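Coffee dispensers side by side: how to stop the drips and fill cups evenly?
Posted by Sidra Khokhar, 28/12/2023

I look after the drinks table for a shared office. We have beverage dispensers lined up on a white table, the tall kind with a tap near the bottom and a steel drip tray under each one. I bought them through Trodel in June and paid 149 for each. They look good and people like them, but the table is a mess by noon.
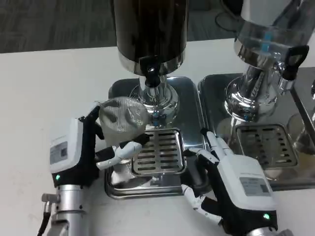

My main problem is the tap on the coffee one. After a cup is filled it keeps dripping for a minute or so. The grate catches most of it, but whoever picks up the cup carries a drip over the edge of the tray and it ends up on the table. Coffee on a white top is hard to get off if it sits all afternoon.

The second problem is how much people pour. We plan for 80 cups a day. Some people take a third of a cup and some fill it to the rim, so we either run out or pour a lot away. Is there a sensible way to set this up? I don't want to replace the dispensers.

Igor Sikora

Check the washer in the tap first. On most of these the tap unscrews by hand from a nut on the inside of the tank. Empty it, take the tap off and look at the rubber seat. If there is brown film on it, soak it in warm water with a spoon of citric acid, rinse, and put it back. If it's hard or has a split, replace it. I keep 2 spares in the drawer with the tray cloths.

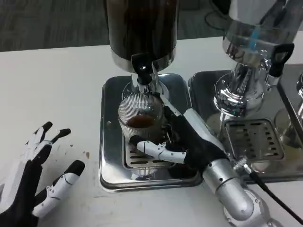
Coffee oils are what usually make a tap drip. Tea does it too but slower. Juice with pulp is the worst and I wouldn't put it in the same dispenser at all. Once the seat is clean, the lever should close without being pushed hard. If you have to force it, something is still in there, or the nut is overtightened and the tap body is twisted a little.

For the cleaning, do it at the end of the day while the tank is still a bit warm. Run 3 cups of plain hot water through with the tap fully open. Don't leave coffee in overnight.
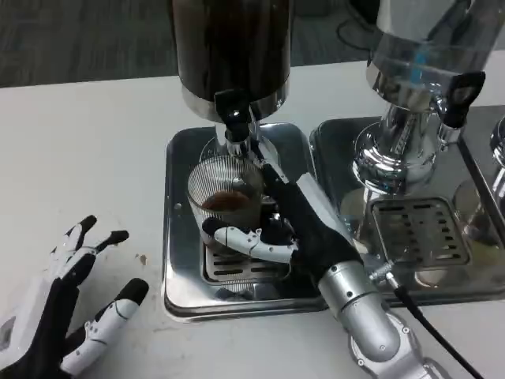
Portions are easier to sort out with the cup than with a sign. I tried signs and people read them for a week. A ribbed clear glass works well because you see the level from the side as it goes in. The one under the spout here has coffee only in the bottom third, with a bit of froth on top, and you can tell that at a glance. Pick a level, pour one yourself at the start of the day and leave it where people queue. If you want it cheaper, Van Dijk sell plain tumblers by the case, and ours have held up fine in the dishwasher.

Also, get people to leave the cup standing on the grate for a few seconds after they close the tap. The last drops go in the cup or through the slots.

vavadus_fan

We had the same dispensers or very similar. Put a mat under the whole row, problem solved. Gumimora does a black one you can cut to length.

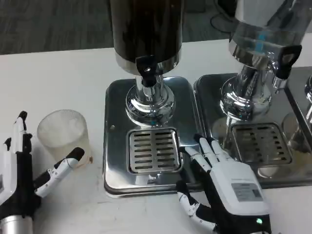 Oh and keep the clean cups well away from the taps, at the far end or on a separate tray. If they're stood right up against the drip tray they get splashed and then people take another one. For marks already on the table use baking soda and a damp cloth, leave it ten minutes, wipe. It took 2 goes on ours.

Sidra Khokhar

Thanks both. I took the coffee tap off and the washer had a split in it, so I've ordered new ones. Will try the glass idea after the holidays. Does the mat slide around when you pull the trays out to empty them?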